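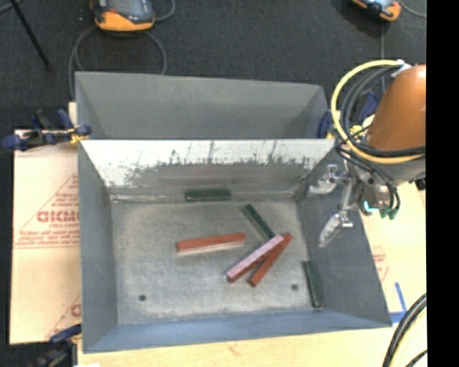 Red and green blocks in an open metal bin.

Zoltitz Blocks – Loose Refill, Red and Green

Item 3237

We've carried building blocks for a long time, and these are the ones that keep finding their way back onto our own living room floors. The Zoltitz is a plain rectangular block. No pegs, no magnets, no clips, no app. You stack it, you lean it, you knock it over, and then you do it again because the second tower is always going to be the good one!

The refill is meant for people who already have a starter set and have hit the point where the castle needs one more wall and there's nothing left in the box. It comes in two colours, red and dark green, mixed together. They're the same size as the blocks in the starter set, so old and new sit flush (we checked this with a set that has been chewed by two generations of cousins, and the walls still came out straight).

What's in the bag

12 blocks, half red and half green
A drawstring cotton bag with a name tag sewn inside
A folded sheet of building ideas, printed both sides

The sheet is worth a look even if you never follow instructions. The long bridge on the back page is harder than it seems – start from both banks and leave the middle piece for last. Our favourite is the spiral stair, which uses nine blocks if you're careful and every block in the house if you aren't.

Playing with them

Younger kids mostly want to fill things and tip them out, and that's a perfectly good use of a block. Somewhere along the line the rows start, then the garages, then whole neighbourhoods with rules about who can park where. We love that stage. Two colours turn out to be plenty for it: red for roads and green for hedges, or red team and green team, or a checkered wall that takes all afternoon and has to stay up until supper.

If you're building on carpet, put a tray or a big hardcover book underneath. Low-pile rugs are fine for houses but hopeless for towers. A bare floor gives you the best height and also the best crash.

They mix well with other things, too. Try them with the Jokano animals, which are just the right scale to look over a wall two blocks high, or with the Lidbridge road pieces if you have a vehicle person at home. The Mridha play scarves make very nice rivers and even better roofs.

Care and storage

Wipe with a barely damp cloth and let them dry in the open air before they go back in the bag. Please don't soak them or put them through the dishwasher. Corners soften a little over the years and the colour gets a bit gentler on the edges, and we think they look better for it.

The bag holds one refill with room to spare. For a larger collection, go with something wide and open that little hands can rummage in. Deep boxes with narrow tops mean everything gets dumped out to find one green block (everything gets dumped out anyway, but it's quicker to put back).

Good to know

Suitable from age two. The refill fits the current starter set and all earlier Zoltitz sets going back to 2000. If yours is older than that, measure one block before ordering and send us a note with the length, and we'll tell you if it matches.

Blocks are packed by hand, so the shade of green may vary slightly from one batch to the next. If you'd like several refills from the same batch, put that in the order comments and we'll group them for you.

The blue and natural refill is out of stock at the moment and will be back in November. Red and green is on the shelf now and ready to ship.

Page updated September 9, 2023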